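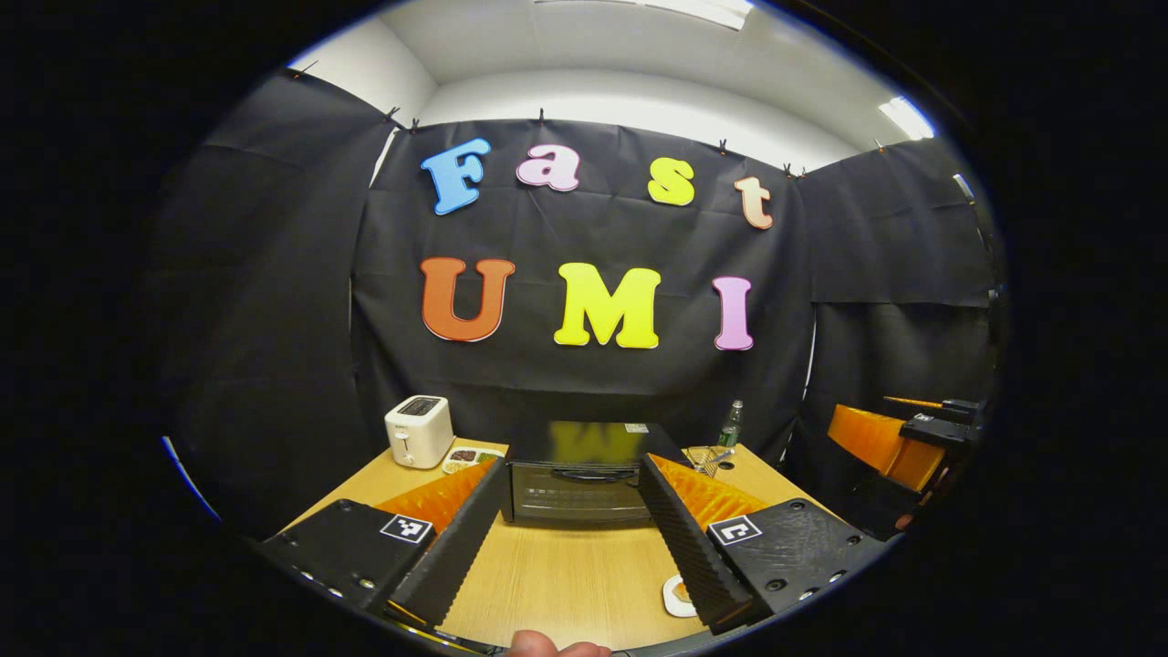

Bühnenmolton im Probenraum: schluckt der wirklich was?

Geteilt: 14 · Kommentare: 8

moltonmax
Moin zusammen, ich brauch mal Rat von Leuten, die das schon hinter sich haben. Wir haben seit Juni einen Raum im ersten Stock, weiße Wände, glatte Decke, Linoleum. Klingt wie ein Schwimmbad. Sobald unser Schlagzeuger auch nur das Becken anhaucht, ist alles vorbei. Jetzt steht die Frage im Raum, ob wir drei Bahnen schwarzen Molton kaufen und die hinten und an den Seiten aufhängen. Der Fakier hat welchen im Angebot, 301 Euro für alles zusammen, schon gesäumt. Bohren dürfen wir nicht, also müsste das irgendwie mit Klammern gehen. Bringt das was oder hänge ich mir da nur teure Vorhänge hin?

Kellerkind_Uwe
Kommt drauf an, was du wegkriegen willst. Das Zischeln und das Flattern zwischen den Wänden: ja. Den Bass: vergiss es. Dafür ist Stoff viel zu dünn, da kannst du auch ein Bettlaken nehmen.

Tante_Trude
Uwe, das mit dem Bettlaken stimmt so nicht. Guter Molton mit ordentlich Gewicht ist schon eine andere Hausnummer, vor allem wenn man ihn nicht stramm zieht, sondern in Falten hängt. Ich mach seit Ewigkeiten Theater mit Jugendlichen und wir haben in jeder Turnhalle den Unterschied gehört, sobald der Stoff hing. Man versteht die Kinder plötzlich! Wichtig ist noch der Abstand zur Wand. Eine Handbreit reicht schon, mehr ist besser.

Kellerkind_Uwe
Kinderstimmen sind aber kein Schlagzeug. Ich bleib dabei, im Proberaum löst Molton die Hälfte vom Problem und zwar die Hälfte, die einen weniger nervt.

moltonmax
Also mich nerven ehrlich gesagt beide Hälften :D Der Bass ist bei uns aber gar nicht so wild, wir haben nur einen kleinen Amp. Schlimm ist wirklich das Klirren. Was heißt denn "ordentlich Gewicht"? Auf der Fakier-Seite steht nur "schwere Qualität", damit kann ich nix anfangen.

Tante_Trude
Dann ruf an und frag nach Gramm pro Quadratmeter. Wenn die dir das nicht sagen können, Finger weg. Unter 300 würde ich gar nicht erst anfangen. Und lass dir schriftlich geben, dass er schwer entflammbar ist, B1 heißt das. Bei uns hat der Hausmeister das Zertifikat sehen wollen, und zwar bevor der erste Meter hing.

saitenreisser
Kann ich nur unterschreiben, das mit B1. Bei uns im Worku (altes Fabrikgebäude, 14 Bands auf einem Flur) ist mal einer geflogen, weil er die Wände mit Eierkartons und irgendwelchem Schaumstoff aus dem Baumarkt tapeziert hatte. Erst war Begehung, dann war er weg. Eierkartons bringen übrigens null. Weiß zwar jeder, macht trotzdem immer noch jeder.

Zum Aufhängen ohne Bohren: Klammern gehen, aber nimm mehr, als du denkst. Der Stoff zieht ordentlich nach unten und rutscht dir sonst über Nacht an einer Ecke raus. Bei uns hängt er inzwischen an Teleskopstangen, die zwischen Boden und Decke geklemmt sind. Die von Drultico halten ganz gut, haben aber fiese Gummifüße, die auf Linoleum schwarze Ränder machen. Leg Filz drunter.

Kellerkind_Uwe
Drultico? Die hab ich zurückgeschickt. Bei mir ist eine mitten im Refrain umgekippt, genau aufs Keyboard von unserem Edivaldo. Seitdem spielt Edivaldo Godoy mit einer Taste weniger und erzählt es jedem, der nicht schnell genug weg ist.

saitenreisser
Dann hast du sie nicht fest genug gedreht. Sorry, aber meine stehen jetzt den zweiten Winter.

Kellerkind_Uwe
Oder deine Decke ist aus Beton und meine aus Rigips. Da kannst du drehen, bis du im Dachboden stehst.

bassbrumm
Mal was anderes: Legt doch erst mal einen dicken Teppich rein, bevor ihr Geld für Stoff ausgebt. Linoleum ist doch das halbe Elend! Wir haben zwei alte Perser vom Sperrmüll unterm Schlagzeug und das war ein Unterschied wie Tag und Nacht. Danach könnt ihr immer noch Vorhänge kaufen. Im Samham hatten sie sogar 3.000 Euro für fertige Absorber ausgegeben und am Ende haben alle gesagt, der Teppich war das Beste.

Tante_Trude
Teppich ja, aber zusätzlich. Die parallelen Wände bleiben dir ja trotzdem. Klatsch mal in die Hände, Max, und hör hin, ob es schnarrt. Dann lauf rum und klatsch an verschiedenen Stellen. Da, wo es am schlimmsten ist, hängst du die erste Bahn hin.

moltonmax
So, ich stand jetzt eine Viertelstunde klatschend im Raum und die Mieterin von gegenüber hat gefragt, ob alles in Ordnung ist. Am schlimmsten ist es zwischen den beiden langen Wänden. Fakier hab ich erreicht, 320 Gramm und B1 mit Zertifikat. Teppich kann ich von meiner Schwester haben. Unsere Decke ist Beton, also probier ich es mit den Stangen und Filz drunter. Uwe, wenn was umkippt, darfst du lachen.

Kellerkind_Uwe
Mach ich. Stell das Keyboard woanders hin.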